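I'd been meaning to talk to Elżbieta Bednarek for ages, ever since a friend pushed one of her jars into my hands and told me not to open it near the cat. Elżbieta makes pickles. Cucumbers mostly, but also cabbage, beetroot, plums, and one batch of green tomatoes she'd rather not discuss. She sells them on the market at Paltby and through a couple of shops, and last year she got through 2,000 jars, all of them filled in a kitchen not much bigger than mine.

She had the kettle on when I arrived and a plate of rye bread already cut. "You can't talk about this without eating it," she said, and so we ate for a good twenty minutes before I remembered to take my notebook out.

Her grandmother taught her, in a village outside Gronura, where every house had a barrel in the cellar. "I hated it," she told me. "The smell got in your jumper and then you had to go to school in the jumper. I swore I'd never do it when I was grown up." She lasted until she was thirty-four. By then she was living over here, working in the office at a flooring firm, and she bought a jar of gherkins from the supermarket that was so sweet she rang her mother to complain.

"My mum said, well, make your own then, and put the phone down on me. So I did!"

The first lot went soft. The second lot went soft too, and had a sort of pink bloom on top (I've had the pink bloom myself, it's horrid). She got her grandmother's way of doing it down the phone, bit by bit, over most of a winter. Salt by the spoon, water from the tap left out overnight, a horseradish leaf at the bottom and an oak leaf if you've got one.

I asked about the oak leaf, as I'd always thought it was an old wives' tale. "It's for the crunch," she said. "Tannin. My gran didn't know the word tannin, she just said put the leaf in." She picks hers in May, when they're still small, and keeps them in the freezer in old bread bags.

The business side came later and a bit by accident. Her neighbours, the Nowicki family, asked her for 20 jars for a wedding, and one of the guests ran a deli. She'd saved up £800, and all of it went on glass. "Lids are the thing," she said, very seriously. "People will spend on jars and then buy rubbish lids." She gets hers from Sernach these days, in boxes of 1,000, and they live under the stairs along with the hoover.

Would she ever move to a bigger place? She pulled a face. She looked at a unit in the spring, and liked the drains and didn't like the rent. "And it was so cold. Good for cabbage, not for me." For now she's got one day a week left at the flooring firm and she wants to keep it, partly for the money and partly for the gossip.

I came home with two jars of cucumbers and a beetroot one, plus strict orders to leave the beetroot alone until after Christmas - I managed four days. Elżbieta also let me copy down her basic brine, so that's next.
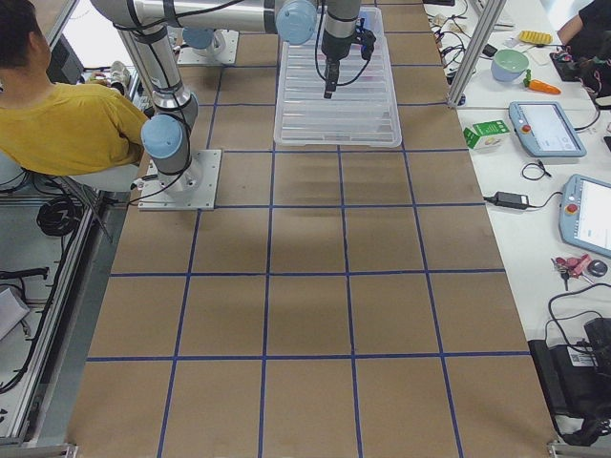 Elżbieta's basic brine

One level tablespoon of rock salt to each litre of water, stirred until it's clear. Pack small, firm cucumbers upright in a clean jar with garlic, a head of dill, horseradish and your oak leaf. Pour the brine over until everything is under, put the lid on loosely and stand the jar on a saucer. Start tasting after four days, and move it to the fridge when you like it.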